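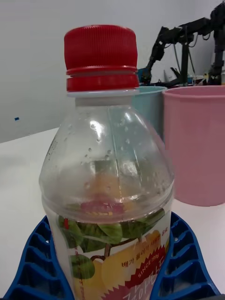 I've been running the staff kitchen and the packing bench at Clomari for long enough to have opinions about cups, and since the arms came in May I've got rather more of them! We do mixed drinks hampers, and the fiddly bit (bottle in, cup in, next one please) is now shared with a machine. Quite a few of you at the Clalldale site have asked what we do differently, so I've scribbled down the tips that have stuck.

## Setting out the bench

Give every bottle a holder. Ours are bright blue plastic with ridges that curve round the base, and I'd want them even if we'd never seen an arm in our lives. A bottle standing by itself on a smooth table goes over the moment a sleeve catches it. Push it right down until it sits straight.

Leave a finger's width between cups. I used to bunch them all up in a corner to save space, and Úna Geraghty (she does the evening shift) was forever moving them apart again. She was right, drat her.

Mix your colours. Pink and pale blue cups show up a treat on a white table, where clear ones are a nuisance for people and cameras alike. I keep the clear ones for parties.

## Bottles

Check the red band under the cap before a full bottle goes anywhere near a hamper. If there's a gap and the cap spins freely, it goes in the staff fridge and somebody has a nice afternoon.

Keep your practice bottles separate! We use drinks bottles for trying out a new layout, and the pear drink ones are my favourite, with the big yellow pear on the label and "SINCE 1996" in the red badge. You'd never muddle one up with stock. If there are droplets clinging inside, stand it upside down on the rack overnight with the cap off.

For stiff caps, a rubber glove gives you a lovely grip on the ridges. Saves your wrists no end.

## What's changed for us

We pack 2,000 hampers in a busy week, and 1,520 of those used to be done entirely by hand, mostly by the same 5 people. My thumbs remember it well. Now two of us look after the bench while the others do ribbons, cards and the awkward orders, and we swap over after tea so it doesn't get dull.

It wasn't all sunshine, mind. Boris Vukčević was worried about his hours and said so at the Tuesday meeting, and I'm glad he did, as we got it in writing that nobody's shift would be cut. He's the one who teaches the layouts now. I do miss the chatter when we all stood in a row, so we've kept the radio on and moved the break forward to ten.

Last thing: tie back cables before you wipe down, and wipe with the arm switched off at the wall. Damp cloth, dry cloth, done. The Hafstein spray leaves a film on the holders, so stick to washing-up liquid.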